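March
Halina Duda

Section 3: Planning Your Bench and Budget Before You Order the Arm

Welcome back, and do put the kettle on, because this is the section where a little patience saves a good deal of money. Have your tape measure and last quarter's spreadsheet handy.

1. Measure the bench in millimetres, both ways, and write the figures on the Zeditz planning sheet. The Grulier arm wants a clear reach of 800 mm from the centre of its base.

2. Decide where the base will stand. Towards the back edge suits most benches, and it leaves the front free for your parts.

3. Price the arm and the gripper on separate lines. The standard finger set is $218 and the long-finger set is $454, and I'd hold off on the long ones until you've run a trial in the Nellance simulator (it comes with the planning sheet, so you may as well use it!).

4. Set aside a line for spare fingers. They do wear, and the colour-matched ones are dearer for no good reason I've ever found.

NOTE: Quotes from Szczepańska are good for one month. Ask for freight to be itemised.

CAUTION: Don't order a pedestal until step 2 is settled. Cut pedestals can't be returned.

5. Run your trial with parts of the size you mean to handle, and save a wrist view and a room view to go with your quote.

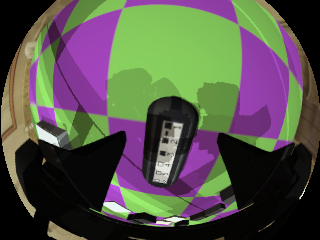
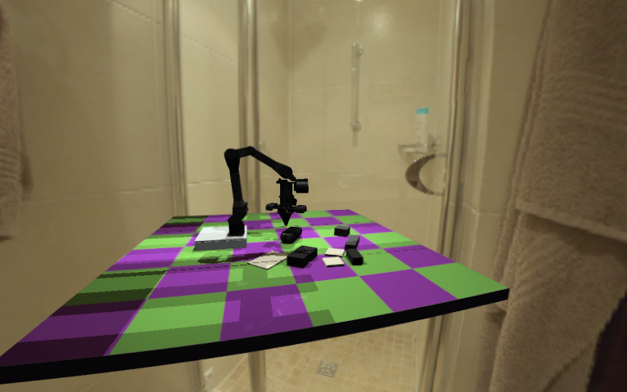 Finger spacing is where budgets tend to wander, so spend a bit of time on it before you sign anything. Look at how your part sits between the two fingers, as the black capsule-shaped piece with the numbered label does in the wrist view, and then look at what else is lying nearby. Small blocks clustered together, like the pair in the room view, may call for slimmer tips than a part sitting well apart from its neighbours. Jot down the tightest gap you expect on the back of the planning sheet and send it in with your order, and we'll check it against the finger set you've chosen before anything is invoiced.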